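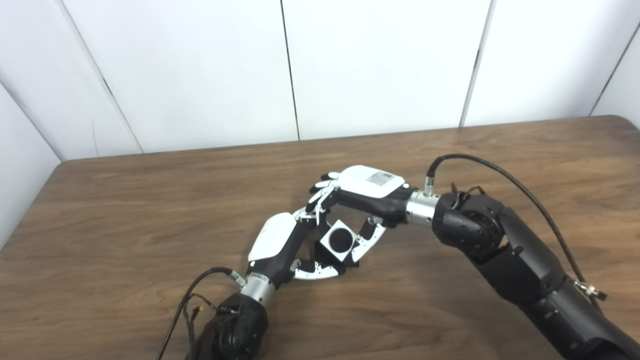
**Phan**

9 Dec 2024

The 222 changed its timetable in June and I've now had long enough with it to say what I think. Short thread for anyone who uses it between Prikholm and the hospital.

---

The early bus is better. It used to leave before the first train got in, so you either drove or waited for the next one. Now there's a gap of a few minutes and I've made it most mornings, even with the station lift out of order.

---

Evenings are worse. The last two buses run close together and then there's nothing. If you finish a late shift you can miss both of them by the time you've handed over and found your coat.

---

I wrote to Zarkora, who run the route, and got a reply in three weeks. They said the evening times were set by the driver changeover at the depot. Fair enough, but I'd like to see the changeover moved, and I've said so.

---

Tickets. A day ticket still costs less than two singles if you change at the market. The machine at the stop offers you the singles first, and you have to go back a screen to find the day ticket. Drivers will sell you one if you ask.

---

The stop outside the library is still on the printed map and still not in use. The temporary one is round the corner by the chemist. Coming from the river side, cross before the lights. The pavement on the other side is closed.

---

Someone asked about prams. There's room for one, or a wheelchair, and the wheelchair has priority. On market days it's usually taken by the time it gets to me.

---

The live times on the Pellora app are fine in the middle of the route and poor at either end. At the terminus it shows the timetable as if it were live. I've stood there watching it count down to a bus that was still parked with its lights off.

---

There's a form for comments on the spring timetable, on paper in the library or on the council site. It took me three minutes. Put the stop name in the first box or it won't let you carry on.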